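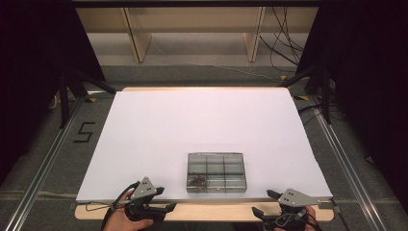 Figure 4-1. Both hand grippers at the table, with the six-compartment practice box between them.

Print this page | E-mail this page

Pemstead Hand Gripper Kit — Set-Up Guide
Section 4: Your First Sorting Session
Text by Deividas Jaunzems. Revised March 23, 2020.

By now you should have the wrist cables seated and the grippers charged, and if you worked through Section 3 in one sitting you have probably earned a cup of coffee. Take your time with this part. Most of the trouble people write to us about comes from hurrying through the table set-up, and a slow half hour here will save you a good deal of head scratching later on.

You'll need the pair of grippers, a matte white board, a compartment box, and a small helping of the screws from bag C. Any clear box with low dividers will do nicely if you've misplaced the one we packed.

4.1 Laying out the table

1. Lay the white board flat on the table. Press on each corner in turn — if one rocks, slip a bit of card under it.

2. Set the compartment box near the edge closest to you, where you can reach it with both elbows relaxed. Folks with long arms like it farther back, and that's fine too.

3. Put a small pinch of screws in one compartment and leave the other five empty. It's tempting to fill the box right up, but please hold off until you've finished 4.3.

4. Pick up the left gripper first, then the right. Let the handle settle into your palm before your finger goes anywhere near the trigger.

5. Check the cable on each side. You want enough slack to turn your wrist all the way over without feeling a tug.

CAUTION: Keep your free fingers clear of the linkage arms while you squeeze the trigger. They close up faster than you'd expect, and they will pinch.

4.2 Setting the zero point

The Darnivent software needs to know what "closed" means for each gripper, and it learns this from you. Do one hand all the way through before starting the other.

1. Open the Darnivent panel and choose Zero, then Left or Right.

2. Squeeze the trigger gently until the fingertips meet, and stop there. Extra force bends the pads a little and gives you a false reading.

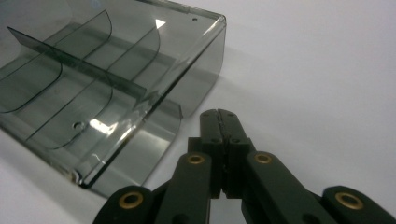 Figure 4-2. Jaws closed beside the tray, not touching it.

3. Hold the jaws closed until the number on the panel stops wandering. A good closed reading is under 40. If yours comes up higher, open the jaws, wipe the fingertips with a dry cloth, and try again.

4. Open the jaws fully and wait for the second reading. Anything between 300 and 336 is healthy, and you can press Save and go on to the other hand.

NOTE: The two grippers will almost never give you matching numbers. They aren't meant to, so please don't spend an evening chasing it the way I once did!

4.3 Moving your first screw

1. Bring the gripper in from above with the jaws partly open. Coming in low across the side wall is the usual way to send the box sliding.

2. Close on a single screw, lift it well clear of the dividers, and lower it into the next compartment before you let go.

3. Repeat with the other hand. When you can move five in a row without a drop, start a recording in Darnivent and do it all again at the same easy pace.

CAUTION: Don't lean on the box with closed jaws. Clear plastic cracks at the corners first, and the slivers are sharp.

4.4 Looking after the fingertips

Give the tips a look before every session. The screws that hold them should be snug, and the seam between them should be free of lint and crumbs. We suggest new pads after 1,000 grips (Poulain pads fit, as do our own), or sooner if small parts begin to slip.

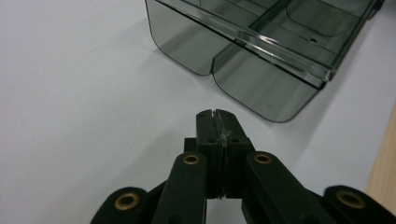
Can I change the pads on one gripper and leave the other alone?
You can, as long as you run the zero steps in 4.2 again for the gripper you changed. The other one keeps its saved readings.

Go on to Section 5, Saving and Naming Your Recordings.

Print this page | E-mail this page

Reader comments (3)

lorna_k: The bit about card under the corner fixed my whole problem. My board had been rocking since November and I was blaming the software.

benchtop_al: Would be nice to have the closed and open numbers on a card inside the lid. I wrote mine on masking tape. Otherwise a good kit, heavier in the hand than my old Lorkano but the trigger is smoother.

M. Ferrand: Step 4 in 4.2, my right one reads 298. Is that close enough or do I send it back?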